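Hesside Kitchen Words

A word list of household and kitchen terms as people say them in Turnville and the villages nearby. Last updated Mar 12, 2025.

What's in it

The list has 54 entries, gathered from 13 speakers who were kind enough to let me sit in their kitchens and ask what they call everything. Each entry gives the local word, the everyday word, and a sentence in the speaker's own phrasing wherever I managed to write it down fast enough. Plenty of these words also turn up in Marchal, though folks there say the vowels longer — I've marked those with an M.

Files

words.csv holds the list itself, one word per row
notes.txt has my longer ramblings on spelling, plus a few arguments I lost

Spelling

I went back and forth on this for ages! In the end I spelled things the way the speakers would write them on a shopping list, so you'll find "drainer" and "dreener" as separate rows with a pointer between them. If you're searching for a word and come up empty, try it with a double e.
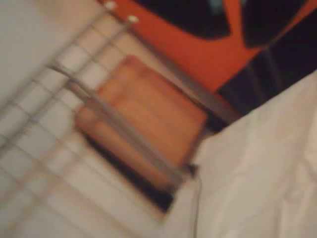 Known gaps

Words for baking are thin, and I have almost nothing from Uruven, where I only got to spend one afternoon. I hope to go back in April. The plural forms were checked by 2 speakers only, so please treat them gently.

Using it

Take it, share it, print it for your grandmother. A mention of the list by name is plenty of thanks, and corrections are very welcome.

Shih-chieh Yip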